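Print this page | E-mail this page
4 comments | 16 shares

Loud Enough for the Back Row: How a Small Town Kept Its Rock Club
Final report, Music and Community project

When I picked the Rornby for my project, I thought I would be writing about bands. I had been to two shows there with my cousin, both in December, and I remembered the heat, the sticky floor and a drummer who broke a stick and threw it to my side of the room (I still have it). By the end I had written much more about chairs, door money and one very patient sound man, and I hope my teacher will forgive me for that.

The Rornby stands at the bottom of Bidwood, next to the old feed store. It holds 30 people at the tables and a good many more standing up. Bernd Kleinschmidt has run the sound there for 16 years, and he let me sit beside him at the mixing desk for three shows, which was very kind of him because I asked questions all the way through the quiet songs.

The first show was Coelho, a duo who play slow, heavy guitar music with hardly any singing. I did not expect to like it. The second was Prurnorari, who are five people in silver coats and who start every set with the lights off and a siren going. I wrote in my notebook that it was "like being inside a washing machine, but happy," and I am leaving that in.

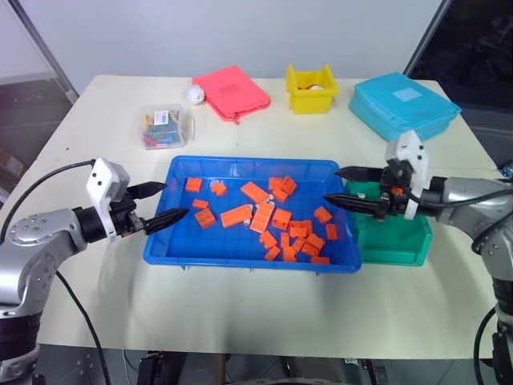
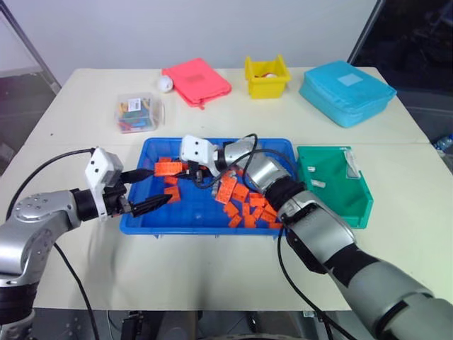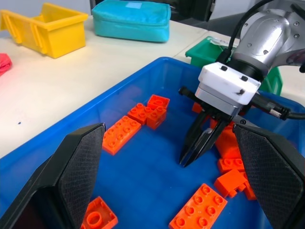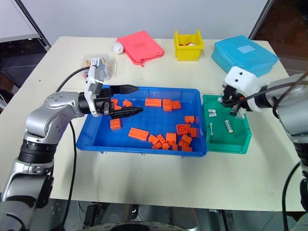
Orange toy bricks in a blue tray, four views.

Bernd says a theatrical band like Prurnorari is harder work than a loud one. The siren has to stop exactly when the first chord lands, and the singer walks out among the tables with her microphone, so he keeps one hand on her channel the whole time to stop it from howling. At the second chorus she stood right in front of the speaker and grinned at him. He grinned back and turned her down.

My other question was about money. On the Prurnorari night the door took 1474 dollars, and on the Coelho night it took 1088. Out of that comes the band's share, the rent and the person on the door, and Bernd told me there are weeks when he gets paid in soup. I asked if he minded. He said it was good soup.

If I did the project again I would talk to more of the audience. I only managed a few short interviews, mostly in the line for coats, and I lost one of them when my phone died. I would also bring earplugs to the first show instead of the third.

Print this page | E-mail this page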